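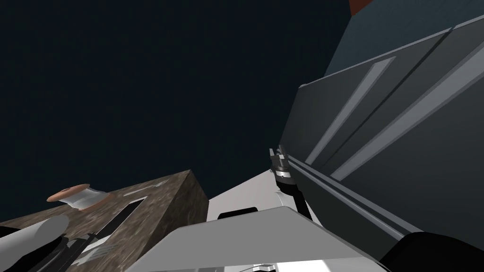
6 min read

Ticket: Table assignments missing for part of the guest list
Opened by: Qiuyue Lü, Plonar Neighborhood Center
Opened: 25 Oct 2025
Product: Jirar guest list and check-in
Priority: High (banquet coming up!)
Status: Resolved

Original report

Hi support! First, we love the new check-in screen. Our door team tried it at the fall potluck and the line moved faster than I have ever seen it move.

Now the trouble. We're getting ready for the Plonar Good Neighbor Awards dinner at Idusero Hall, and 40 guests have lost their table. I can find every one of them by name, their meal choice is right, their payment shows as received, but the table field is blank. Everybody else looks perfect. I uploaded the list from our spreadsheet last night and got the green "import complete" message with no warnings.

The missing people include one of our honorees and her whole family, plus the youth choir parents, so I'd really like to get this fixed before the place cards go to the printer.

What I tried already:
Logged out and back in. Same result.
Opened the list in a different browser. Same.
Uploaded the same file again. Same guests, still blank. (It didn't create duplicates, thank you for that!)
Typed a table in by hand for one guest. It saved and stayed.

Reply from support

Thanks for such a clear report, Qiuyue. The hand-typed table staying put is useful, because it means the guest records themselves are fine and we can look at the file. Could you attach the spreadsheet exactly as you uploaded it, and tell us if anything about the room layout changed recently? Please hold off on uploading again for now so we can compare the two imports.

Reply from Qiuyue Lü

File attached. And yes, the layout did change! Idusero let us know that the stage will be bigger this year so the choir can fit on it, and we pushed tables 6 and 7 together into one long one. I renamed it in the spreadsheet to 6/7 so the servers would know it was both. I was pretty proud of that.

I should add that the invitations and reminders go out through Tarar, which reads from the same list. The reminder has a line that says "You are seated at table" and then the table name. I've paused it.

Reply from support

Found it, and your note about the layout is the whole answer. When you typed 6/7, the spreadsheet program decided it was a date and quietly stored June 7. On your screen it still looks like 6/7. In the file we receive, it's a full calendar date. Our import checks the table field against the tables in your floor plan, doesn't find one called June 7, and leaves the field empty. It should have warned you, and we've passed that along to the people who work on the import page.

Steps to fix:
1. In the spreadsheet, select the whole table column and set its format to plain text.
2. Retype the name of the long table. After the format change it may show a strange number, so use find and replace to catch them all.
3. In Jirar, open Floor Plan and add a table with the very same name. Spelling and spaces count.
4. Upload the file with "update existing guests" checked.
5. Filter the guest list by "no table" and confirm the list is empty.

You can keep 6/7 if you like it. We'd suggest something with letters in it, such as Long Table, which no spreadsheet will mistake for a day in June.

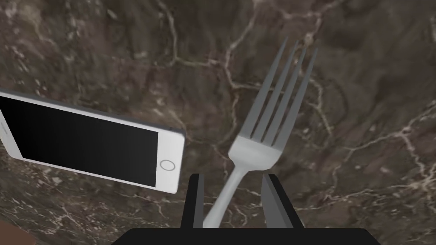
The reminder email needs its own check before you turn it back on. Tarar keeps a saved copy of the guest list from the moment a message is scheduled, so a message you paused will still hold the blank tables even after the import is clean. Delete the paused reminder, refresh the list under Contacts, and schedule a new one. Then send a test to yourself and read it on a phone, since that's how most of your guests will have it with them at dinner: a white smartphone lying on brown marble a little to the left of a silver fork, say, with the table name needing to be readable at a glance. If the line wraps badly on a small screen, move the table name to the top of the message and make it bold.

Reply from Qiuyue Lü

June 7! I laughed out loud in the office. I've looked at that column so many times and would never have guessed.

Went with Long Table. Steps 1 through 5 all done, and the "no table" filter comes up empty. Our honoree is back with her family, and the choir parents are where they can see the stage.

One small bump for your notes: step 4 didn't take the first time. I had named it "Long Table" in the floor plan and "Long table" in the spreadsheet. So capital letters count too! Once they matched, it went right through.

The Tarar test looked great on my phone. I did move the table name up to the top, and I like it so much better there that I'm going to do the same for our volunteer lunch in February.

Reply from support

Great catch on the capitals. We've added it to step 3 in our help article. Before you send the place cards off, please export a fresh list from Jirar and print from that copy, and put the old spreadsheet somewhere you won't open it by accident.

Reply from Qiuyue Lü

Exported, checked against the floor plan, and sent to the printer. I also gave the new layout to the kitchen at Idusero, who still had the old one with 2 separate tables on it. Please go ahead and close this. Thank you, thank you, and if you ever want to see a really good youth choir, come find us!

Closed by support
Cause: table name stored as a date in the uploaded file
Fix: column set to plain text, table renamed, list imported again, reminder rebuilt
Follow-up: request filed for an import warning when a table name has no match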